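Re: [harkholm-allotments] Water butts, and the 431

> Could someone tell me whether the 431 still stops at Pitdale? My mother is coming up in February and wants to see the plot, though I have warned her it is mostly mud and a shed. Also, is the standpipe turned off for winter or is it broken again? I filled half a can and then it sighed at me.

Taking these in order of how cheerful I can be about them.

The 431 does still stop at Pitdale, in the sense that it slows down near the shelter and opens its doors if the driver has seen you. Stand well forward. The shelter was moved last spring to a place where a hedge blocks the view in both directions, and I have watched that bus sail past me on two occasions while I waved a rake at it. If your mother has trouble with hills, stay on one more stop to Kellska Lane and walk back down. It looks longer on the map and is much kinder to the knees.

Get her the return from the driver. The machine at Harkholm bus station will sell you a day ticket for the wrong zone and print it very nicely.
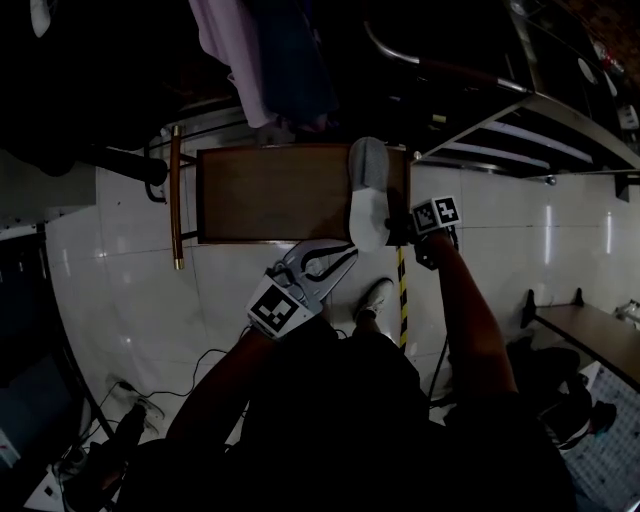 As for mud, the top path is passable and the bottom path is a rumour. Someone put down straw between plot 30 and the compost bays, which helped for an afternoon and has now become a sort of soup. Wellies, and a spare pair of socks in the car if you have one. She can sit in our shed if it rains. There is a kettle and a tin of biscuits of uncertain age.

The standpipe is off for winter. The sigh is normal and what you got was whatever was left in the pipe. It comes back on when the frosts are done, or when the person with the key remembers, and those have been known to be six weeks apart. Until then it's butts or carrying it from home.

Which brings me to the butts. The Ostrowski yard on the Pitdale road has a stack of old juice barrels out the back, blue, with lids. They want 30 pounds for one and will come down a bit if you look sad. Rinse them more than you think you need to. Ours smelled of mango until July and the wasps held a conference in it.

Before anyone asks again, we are not getting the big shared tank. The quote was for 4,000 pounds before digging, and we have 103 in the kitty, most of it from the marrow raffle. I have nothing against the tank. I would like to see it one day, on somebody else's site.

If you do bring your mother, the snowdrops by the gate should be out, and the robin on plot 12 will come to your hand for cheese. Mild cheddar. It turned its back on the Stilton.

One last thing for everybody: whoever has borrowed the long-handled loppers, please put them back in the shed. The short ones don't reach the elder and I refuse to stand on the wheelbarrow a second time.

Plot 17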